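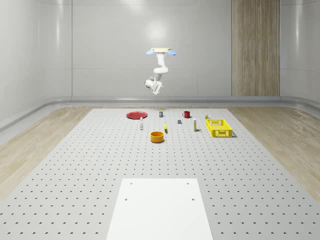 Q-learning agent for a snake clone stops improving

mdvorak
April 19, 2018
I wrote a small snake clone called Lumo and I'm trying to get a tabular Q-learning agent to play it. Grid is 20 by 20. The state is danger left, danger ahead, danger right, plus the direction of the food relative to the head. Reward is +10 for food, -10 for dying, 0 otherwise.

It learns fast at first. After 2290 games the average score is 30 and it stays there. I let it run overnight and the number did not move. Is this a learning rate problem? I'm using alpha 0.1, gamma 0.9, epsilon starting at 1 and decaying to 0.01.

Myrtle

reto_l
It's your state, I think. The agent can only see one cell in each direction, so it has no idea where its own tail is. Once the snake gets long it walks into a pocket and dies, and the table can't tell a pocket from an open field. More training won't help with that.

cvaduva
I'd check epsilon before changing the state. If it is still 0.01 when you measure, one move in a hundred is random, and with a long snake a random move is often fatal. Set epsilon to 0 and play a batch of games with learning off. Then post the score.

mdvorak
Didn't think of that. I was averaging over the training games. Will run it tonight.

reto_l
It will go up a bit, but the ceiling will still be there. I had the same setup in my own version (Iltis, same rules, slightly smaller board) and the evaluation score was only a little better than the training score.

arohap
Does the snake circle the food at all? Mine used to go round and round forever because dying was bad and nothing else cost anything. A small penalty per step fixed it.

cvaduva
Step penalties cause their own trouble. Make it too big and the agent learns to kill itself early to stop paying. I would leave the reward alone until the measurement is right.

arohap
Only if it's big. I used -0.01 and never saw that happen.

mdvorak
Results with epsilon 0 and learning off: average went from 30 to 36. So Cornel was right that I was measuring it wrong, and Reto was right that it's still stuck. It does circle sometimes, maybe one game in ten. I have a cutoff that ends the game after 565 moves without food, so those games do finish.

What should I add to the state? I was going to use the full grid.

reto_l
Not the full grid, not with a table. You'd never visit the same state twice. Try a flood fill from each of the three possible next cells and store which one has the most reachable space. That adds one value with three options, so the table stays small.

cvaduva
At that point the flood fill is playing the game and the learning is decoration. If you want the agent to work it out, use a small network and give it the grid as input.

reto_l
She asked how to get past 36. Picking good features is part of the job. A network on this will take her days to tune.

ambros_r
You can do both. Keep the table with the flood fill feature as a baseline, then try the network and see if it beats it. Without the baseline you won't know if the network is any good.

Also, what happens when your cutoff ends a game? If you treat it as a death but give it no reward, the agent has no reason to avoid it.

mdvorak
It ends with reward 0. I can see how that's a problem. I'll give it the same -10 as a crash and add Reto's feature, one change at a time.

arohap
Save the table before each change. I overwrote my best one and had to train it again.

mdvorak
Flood fill is in. Average is 51 with epsilon 0. I haven't changed the cutoff reward yet, that's next. Code is a mess but I can post it if anyone wants to look.

cvaduva
Post it. I still want to see the network version.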